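Search this site Search Recent posts Archive

Two years with the Zalholm table — is it still worth it?

October 9, 2021
By the Cernton Desk Diary

I bought this table because my old desk was making me mad. It was one of those tiny writing desks with a drawer that stuck and a lip along the back, so every cable had to climb over it, and anything bigger than a laptop hung off the side. I wanted a big flat surface I could spread out on and leave spread out. I'd been looking at the Aguiar first (a lot of people love it, and I get it, the legs are gorgeous) but the corners on that one are sharp and I am a person who walks into corners. So the Zalholm it was, ordered through Skundance, $763 with delivery.

It came in two boxes, and putting it together took me an evening. The instructions are all drawings and the drawings are fine until page four, where they show you a bolt from an angle that I swear does not exist. I put one side on backwards, took it off again, had a snack, and got it right on the second try. You really do want another person for flipping it over — I did it alone and my back had opinions for a week.

Now the good part. The top is lovely! It's a light wood grain, nice and pale without going yellow, and it makes my whole room feel bigger. The outer edges are rounded, and that was the thing that sold me. I lean on my forearms all day when I'm reading, and with the old desk I'd get up with a red line across both arms. None of that now. I've bumped it with my hip plenty of times and lived.

And it holds so much stuff. I'm messy, I'll admit it, I like my mouse and my book and my cup all out at the same time, and there's still room to push things back and write a letter if I feel like it.
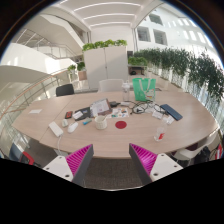

A regular afternoon on the Zalholm, coaster out, cup next to the coaster.

My biggest gripe is the seam. There's a thin line running across the top on the left, and if you're expecting one unbroken slab you'll be disappointed. It doesn't bother me to look at, and most days I forget about it, but crumbs find it. I run an old toothbrush along it when I clean. Also, if you write on a single sheet of paper right over it your pen will dip, so I keep my writing to the other side.

The other thing is cables. There's no hole for them and no tray underneath, so my power strip sits on top and the cord goes over the front. For this price I think they could have thrown in a little clip or something. The Aguiar has a slot for cords, I'm told, so if you've got a lot of chargers that might tip it for you.

The finish has held up well. I use a coaster most of the time (not all the time, I'm only human) and the one ring I left in September wiped off with a damp cloth and a bit of dish soap. It doesn't wobble on my carpet either, though I did tighten the legs once after the first few months.

Would I buy it again? Yes, but I'd wait for a sale. Four stars out of five from me, with the missing one for the cords.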